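### 4.2 Clearing the shared work area

Applies to Garkard benches with two arms. Revised Jul 20, 2022 (D. Nasution).

1. Set both arms to hold and limit speed to 80 mm/s.
2. Check that tape marks on the tabletop are flat and unbroken. Replace lifted tape before running.
3. Place blocks by hand only while hold is active.
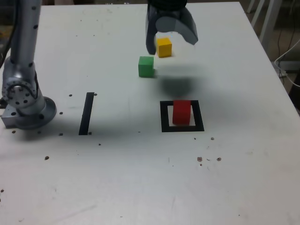
4. Release hold on one arm at a time. The second arm stays in hold until the first has reached its park position.

**Caution:** Keep hands off the table once hold is released. Fault 3108 means both arms have requested the same zone. Press stop, then repeat from step 1.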